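Filed under: Training > Clinch basics

How to drill the double collar tie

The double collar tie is one of the first clinch positions taught to MMA beginners, and most of them learn it badly. They grab the neck, pull hard and get tired. This page covers a slower way of learning it, as we do it at the Odlow beginners' class. You need a partner, a mat and a timer. Leave the gloves off for the first few sessions.

Start in your normal stance, close enough to touch your partner's forehead. Reach with your lead hand and put it on the crown of the head, above the neck. The second hand goes on top of the first. Don't lace your fingers.
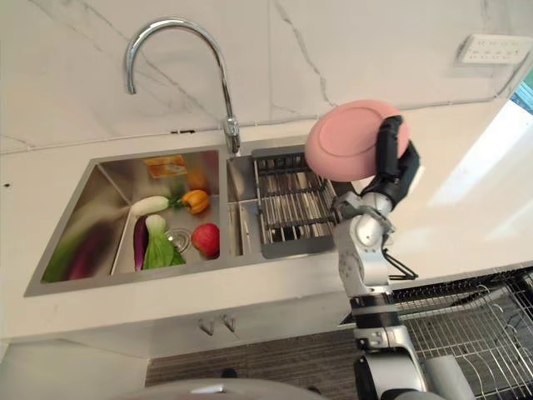
Bring your elbows in until they rest on your partner's collarbones. Your forearms now form a frame, and the pull comes from dropping your elbows. Have your partner try to stand up straight. If they manage it easily, your hands are probably too low.

Hold for 60 seconds, breathing through your nose, then swap. Do this three times each before you add any movement. 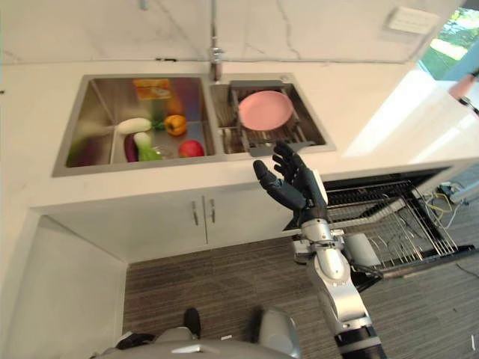 Daikon, pepper and bok choy in the left basin.

Next, add steps. Move your lead foot back and out at an angle, and turn your partner's head towards the space you have left. Small steps work best. Once both of you can do it on each side without losing the grip, the partner being held can start walking forward.

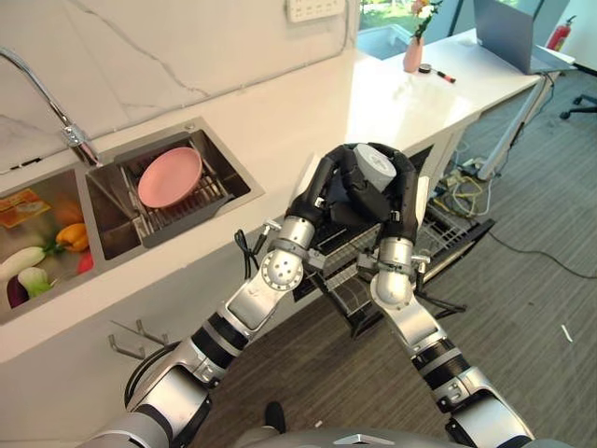

Pressure is the part that takes longest to learn. Beginners tend to pull with one arm and let the other one rest, so the head slides out on the lazy side. Look at the two hands on that white container, one in from the left and one from the right, with the thing held upright between them. Your forearms should close on the head from both sides in the same manner. Ask your partner to lean left and right, and correct whichever arm gives way.

Last, add the knee. Pull down, step back with one foot and bring that knee up to touch the stomach lightly. Keep it to a touch — this is a drill, and your partner isn't wearing any padding.

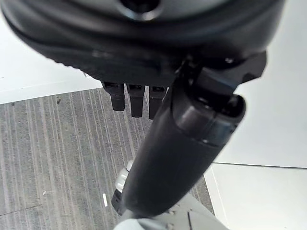
How often should you practise this?

Twice a week is enough for a beginner, at the start of a session while your arms are fresh.

Oluwaseun Tamuno

Comments

Prameo
Hands on the crown made a big difference. I'd been pulling on the neck since March.

Laryea
I'm 58 kg and my partner is a lot heavier. Any changes?

Oluwaseun Tamuno
Same grip, but take the angle sooner and don't try to hold them still.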